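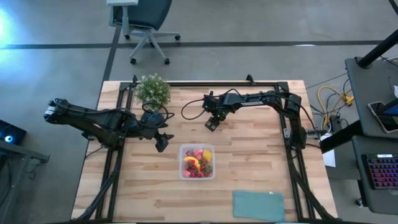
Forum des Jugendsportbundes Plimberg
Bereich: Wettkampfwesen und Ordnungen
Thema: Neue Startplatzregelung für die Jugendspiele in Halline

Geschaeftsstelle_JSB
Moderation

Sehr geehrte Mitglieder,

das Präsidium hat in seiner Sitzung im Dezember beschlossen, die Teilnehmerzahl der kommenden Jugendspiele in Halline auf 400 Athletinnen und Athleten zu begrenzen. Den Vormeldungen zufolge beabsichtigen die Mitgliedsverbände, insgesamt 821 Personen zu entsenden. Eine Unterbringung in diesem Umfang ist am Austragungsort nicht möglich.

Jeder der 21 Mitgliedsverbände erhält sieben Grundplätze. Die verbleibenden Plätze werden nach den Ergebnissen der Qualifikationswettkämpfe vergeben. Nicht in Anspruch genommene Grundplätze fallen an das gemeinsame Kontingent zurück und werden in der Reihenfolge der Qualifikationsliste besetzt.

Wir bitten um sachliche Stellungnahmen in diesem Thema. Einzelfragen zu laufenden Meldungen richten Sie bitte unmittelbar an die Geschäftsstelle.

Im Auftrag
Larysa Symonenko
Referat Wettkampfwesen

Virag_Leichtathletik
Mitglied

Sehr geehrte Frau Symonenko,

für den Fachverband Leichtathletik nehme ich wie folgt Stellung. Die Begrenzung als solche wird von uns mitgetragen. Nicht mittragen können wir die einheitliche Zahl der Grundplätze. Ein Verband mit drei Disziplinen und ein Verband mit einer Vielzahl technischer Wettbewerbe, Läufe und Staffeln werden nach dieser Regelung gleich behandelt. Mit sieben Grundplätzen lassen sich in der Leichtathletik nicht einmal eine weibliche und eine männliche Staffel vollständig melden.

Wir beantragen deshalb, die Grundplätze nach der Zahl der ausgeschriebenen Wettbewerbe zu staffeln.

Mit sportlichen Grüßen
Géza Virág

M.Major
Mitglied

Dem Antrag des Kollegen Virág widerspreche ich ausdrücklich. Die kleinen Verbände haben der Aufnahme weiterer Sportarten in das Programm seinerzeit nur unter der Voraussetzung zugestimmt, dass eine Mindestbeteiligung für alle gesichert bleibt. Eine Staffelung nach Wettbewerben würde bedeuten, dass der Tischtennisverband mit einer einzigen Betreuungsperson und zwei Jugendlichen anreist. Für eine solche Delegation lohnt sich die Anfahrt nach Halline kaum.

Über die Qualifikationsliste stehen der Leichtathletik im Übrigen 253 weitere Plätze offen, um die sie sich bewerben kann. Dass die großen Verbände dort gut abschneiden werden, dürfte unstrittig sein.

Magdolna Major
Fachverband Tischtennis

Virag_Leichtathletik
Mitglied

Die genannten 253 Plätze stehen allen offen, auch dem Tischtennis. Eine Staffel kann sich nach dem vorliegenden Entwurf nur dann qualifizieren, wenn jedes Mitglied einzeln auf der Liste geführt wird. Diese Frage ist im Beschluss nicht behandelt. Ich bitte die Geschäftsstelle um Auskunft, ob Mannschaften als Einheit gewertet werden.

ruderclub_gudent
Mitglied

Dieselbe Frage stellt sich im Rudern. Ein Achter mit Steuerfrau besteht aus neun Personen. Qualifizieren sich acht davon, liegt das Boot am Steg.

Ferner möchte der Ruderclub Gudent anmerken, dass die Qualifikationsregatta bereits stattgefunden hat, bevor die Regelung bekannt gegeben wurde. Mehrere Vereine haben dort bewusst mit der zweiten Besetzung teilgenommen. Eine nachträgliche Wertung dieser Regatta halten wir für bedenklich.

V. Bakos
Mitglied

Sehr geehrte Damen und Herren,

ich schreibe als Jugendwartin eines Schwimmvereins und ohne Mandat des Fachverbands. In den bisherigen Beiträgen wird die Begrenzung selbst als gegeben hingenommen. Darf gefragt werden, ob das Sportinternat Sipos als zweite Unterkunft geprüft worden ist? Das Haus liegt an derselben Buslinie wie das Hallenbad und steht während der Schulferien leer. Bei einer früheren Veranstaltung waren unsere Jugendlichen dort untergebracht, die Verpflegung war ordentlich.

Sollte eine solche Prüfung erfolgt sein, wäre ich für eine kurze Mitteilung des Ergebnisses dankbar.

Veronika Bakos

Geschaeftsstelle_JSB
Moderation

Zu den aufgeworfenen Fragen teilen wir Folgendes mit.

Wertung von Mannschaften: Staffeln und Mannschaftsboote werden als Einheit qualifiziert. Die dafür benötigten Plätze werden dem gemeinsamen Kontingent entnommen. Steuerleute zählen zur Mannschaft. Der Text der Ausschreibung wird entsprechend ergänzt.

Qualifikationsregatta: Der Einwand des Ruderclubs Gudent wird dem Präsidium vorgelegt. Bis zu einer Entscheidung bleibt die Rangfolge im Rudern vorläufig.

Sportinternat Sipos: Eine Anfrage ist gestellt worden. Der Träger hat mitgeteilt, dass im fraglichen Zeitraum die Sanitäranlagen im Obergeschoss erneuert werden. Eine Nutzung allein des Erdgeschosses wurde bislang nicht erörtert – dies wird nachgeholt.

Larysa Symonenko

M.Major
Mitglied

Die Auskunft zu den Mannschaften verschiebt das Gewicht erheblich. Wenn ein einziger Achter neun Plätze aus dem gemeinsamen Kontingent bindet, bleibt für die Einzelsportarten entsprechend weniger. Ich rege an, eine Obergrenze je Fachverband festzulegen. Ohne eine solche kann ich unserem Vorstand die Zustimmung nicht empfehlen.

ruderclub_gudent
Mitglied

Mit einer Obergrenze könnten wir leben, sofern sie die Teilnahme wenigstens eines Großbootes je Geschlecht zulässt. Der Vorschlag sollte beziffert werden, bevor darüber gesprochen wird.

Virag_Leichtathletik
Mitglied

Die Leichtathletik lehnt eine Obergrenze ab. Wer sich sportlich qualifiziert hat, muss starten dürfen. Nachdem die Staffeln nunmehr als Einheit gewertet werden, ziehe ich unseren Antrag auf gestaffelte Grundplätze gleichwohl zurück. Frau Major möge dies als Entgegenkommen verstehen.

M.Major
Mitglied

Zur Kenntnis genommen. An der Anregung einer Obergrenze halte ich fest und werde sie fristgerecht schriftlich einreichen.

C_Hajdu
Mitglied

Eine Nachfrage zum Verfahren: Bis wann ist verbindlich zu erklären, dass Grundplätze nicht in Anspruch genommen werden? Unser Verband wird voraussichtlich nur fünf der sieben Plätze besetzen. Wir möchten die beiden übrigen frühzeitig freigeben, damit die nachrückenden Jugendlichen noch Urlaub mit ihren Eltern oder Ausbildungsbetrieben abstimmen können.

Csenge Hajdu
Fachverband Bogensport

Geschaeftsstelle_JSB
Moderation

Sehr geehrte Frau Hajdu,

die Rückgabe ist ab sofort formlos per E-Mail möglich. Der Meldeschluss wird mit der überarbeiteten Ausschreibung bekannt gegeben. Zurückgegebene Plätze können nicht erneut beansprucht werden.

Das Thema bleibt bis zur Veröffentlichung der Ausschreibung geöffnet.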